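Kudton: a word list of what people call their crockery

Halvard Engebretsen and Špela Georgiev
October

Kudton is a small data set of household words. It holds 1,000 entries, each one a thing somebody eats or drinks from and the name that somebody gave it when asked. We began it after an argument over whether a wide shallow thing with a rim is a plate or a bowl. The argument is still going, but it now has a file format.

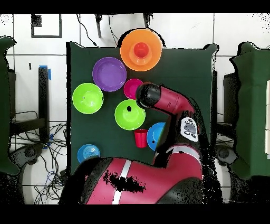
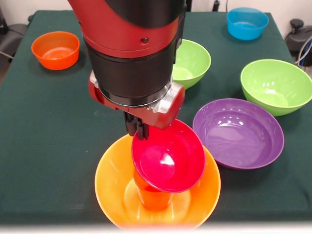
Bowls and a cup.

The list was collected from 113 people, by post and over kitchen tables, in three rounds. Everyone was given the same set of short written prompts ("the one you would use for soup if the good ones were dirty") and asked for the first word that came to mind. Many sent the second and third as well, and one household sent a letter of complaint about the prompts. We kept the letter but it isn't in the release.

## Files

- `words.csv` - the main list, one answer per row
- `prompts.txt` - the prompts as they were sent out, including the spelling mistake in number 15
- `notes.csv` - remarks by the people answering, lightly trimmed
- `old/` - the first attempt at all this, kept for shame and reference

## Columns in words.csv

- `id` - a number. Gaps are rows we removed. Please don't write to ask what was in them.
- `prompt` - which prompt was being answered
- `answer` - the word exactly as given, capitals and all
- `plain` - the same word in lower case with the swearing taken out
- `region` - where the person grew up, in their own words, so expect "near the canal"
- `sure` - from 1 to 3, where 3 means they would defend it in front of their in-laws

## How the labels were made

Špela filled in the `plain` column and Halvard checked it. Where the two disagreed, the row was put aside until both had eaten. Most of the quarrels were over "dish", a word that means the object, the food in it, the whole lot waiting by the sink, and, for one older speaker, a large flat stone. We left "dish" alone in the end. If your work depends on it meaning one thing, you have our sympathy and should use another list.

Family words were kept. So were words for things that only one house seems to own, such as "the Tuesday", a name for a pie tin that has outlived two ovens. They are marked in `notes.csv` where the speaker explained them, and left to stand on their own where the speaker saw no need.

## Known problems

The list leans heavily towards people who like being asked about crockery. It is thin on anyone under twenty, who mostly answered "bowl" and went back upstairs.

Prompt 15 asks for "a smell plate". We meant small. The answers are better than those to any other prompt and shouldn't be used for anything.

Accented letters went wrong in the first export. They are right now, apart from the surname Đorđević in the thanks file, which came out differently each time we fixed it and has been typed in by hand. If it looks odd on your machine, we're sorry, again.

The region column hasn't been tidied. Two people used it to give directions.

## Using it

Free for any purpose, including settling bets. The Vumen script in the main folder turns the list into something a spelling checker can read. It was written in one evening and behaves like it. Atex, the older version, still runs if you have the patience, but it drops every word with a hyphen and doesn't tell you.

Corrections are welcome if they come with a row number. New words are welcome too, along with where you grew up and how strongly you feel. Questions about gravy boats should go to Halvard - Špela has stopped answering them.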